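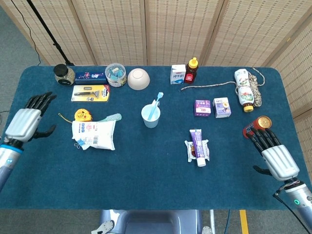 *Teal cover on the table, folding screen on the far side.*

# Echo in a rented room: will a folding screen and a table cover help?

Posted by **Riku Hamada** in Home & Rentals > Noise

I rent a room on the ground floor of an old office building in Edbridge and use it for work during the day. It's 17 feet long and a bit narrower than that, with painted block walls on three sides and a window wall on the fourth. The floor has thin gray carpet glued straight to the concrete. The ceiling is bare plaster.

The problem is echo. If I'm on a call, people tell me I sound like I'm in a stairwell. If I clap my hands there is a sharp ringing sound that comes back from the window side. Noise from the hallway bothers me too, but less.

What I've done so far:

- Put a carpet-type cover on the table. It stopped the clatter when I set things down. It did nothing for the echo that I can tell.
- Stood a woven folding screen behind the table. It looks better than the wall did. Maybe a small difference, maybe I'm imagining it.

I can't drill into the walls. The lease is clear on that, and the manager at Mondal (they run the building) said no adhesive either after the last tenant pulled paint off. I'd like to keep the spending under control. I was quoted $1337 for a set of freestanding acoustic panels from Nistitz, delivered, and that's more than I want to pay for a room I may leave in June.

Is the screen worth keeping for sound, or should I get something else? Would a second one help? And does it matter where it stands?

---

**Cyrill Sutter** answered (marked as helpful)

A woven screen doesn't do much for echo. Sound goes through the holes, hits the wall behind, and comes back through the holes. A second one would give you a little more of the same, so I'd save the money.

What you need is something thick and soft, and a fair amount of it. Thin carpet only soaks up the highest sounds. Voices are mostly lower than that, and they keep bouncing between your block walls.

You can make use of the screen you have, though. Hang something heavy over the back of it. A moving blanket is good, or a thick quilt folded double. Drape it over the top rail on the side facing the wall and clip it so it stays put. You still see the weave from the front. Then pull the screen away from the wall. Even 6 inches helps, and more is better if you have the floor space. The gap lets the blanket work on lower sounds than it would flat against the wall.

Check that it won't tip. A blanket adds a lot of weight up high. Open the panels into a zigzag so the feet are well spread, and don't stand it nearly flat.

After that, in this order:

1. Curtains on the window wall. That's where your ringing comes from. Use a tension rod if the opening is narrow enough, or a freestanding rack if it isn't. Buy them about twice as wide as the window so they hang in folds.
2. A thick rug on top of the carpet, with a felt pad under it. I used a Stivero pad and it was fine, but any dense felt will do.
3. A full bookcase on one of the bare walls. Books of different sizes, not lined up too neatly.

Do the curtains and the blanket first and clap again. You may not need the rest.

For calls, move the microphone closer to your mouth. It costs nothing, and a headset mic hears a lot less of the room than a laptop does.

None of this will stop the hallway noise. That comes in around the door. A draft stopper along the bottom will take some of it off.

---

**gable_end** answered

egg cartons. free and they work

> **Cyrill Sutter** commented: They don't do much for voices, and they catch fire easily. Please don't put them up in a rented building.

---

**tollhouse4** answered

I had the same sort of room. Bought a used couch and the echo mostly went away. Fabric, not leather. Takes up space but you can sit on it.

---

**Riku Hamada** commented

Thanks. I hung two moving blankets on the back of the screen and moved it out from the wall. The clap test is duller on that side now. The window still rings. The opening is too wide for a tension rod so I'm looking at a garment rack for the curtains. Does the rack need to cover the whole window or just the part across from where I sit?

> **Cyrill Sutter** commented: Start with the part across from you. Leave room to add more.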